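4. Setting Your Rates and Fees in Rureo

Rureo will offer to price your rental for you the moment you publish it. Hear it out, but do the math yourself first. The Suggest button looks at nearby listings and has no idea what you pay for water.

Before you start
Have your last three utility bills and your cleaning cost per stay on hand. The figures below are for a two-bedroom unit in Meltbridge.

1. Open Listing, then Rates, and switch Auto-Price to Off. It comes switched on, and it comes back on if you duplicate a listing.

2. Enter your monthly costs under Fixed. In our sample unit they come to 1,245 dollars, cleaning left out.

3. Enter your lowest nightly rate. The field accepts any number, including one that loses you money, and you won't get a warning.

CAUTION: The "Top Host Discount" box is checked by default on new listings. It takes 8 percent off every stay. We have seen no sign that it brings in more bookings, whatever the banner says.

4. Set the security deposit. We use 300 dollars. A higher amount may feel safer, but a deposit is only as good as your proof when you make a claim.

5. Check the Payout Preview. If it shows 975 dollars or less for a normal month, go back to step 3 – the sample unit can't cover its costs at that level.

NOTE: Payout Preview assumes every booking goes through. Cancellations are left out, so treat the total as a best case.

6. Connect your door lock, if you have one. Norkska locks pair from the Devices tab. Marquez locks are listed as supported, but codes can take around an hour to reach the door, so send them the night before check-in.

7. Write your house rules in plain words and save. Read them once on a phone, where long rules get cut short.
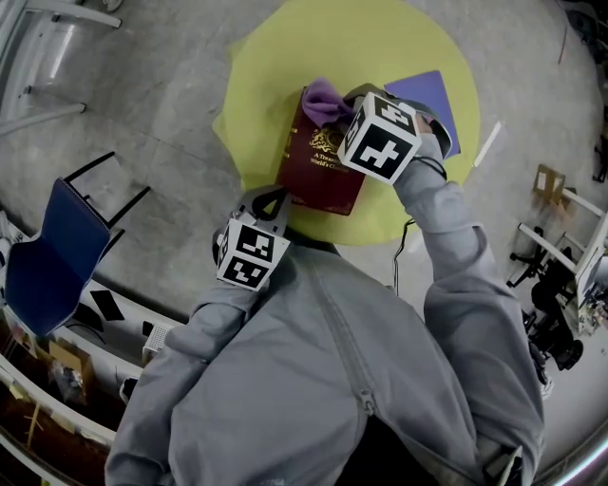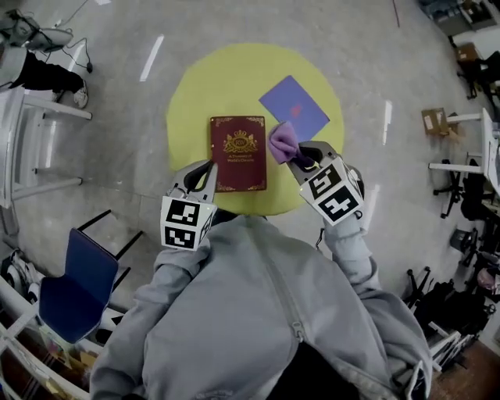

A cloth and a dark red hardcover book, in both pictures.

8. Press Publish, then open the listing in a private browser window. Compare the total a guest sees with the total you expected. If they differ, look at the discount box again.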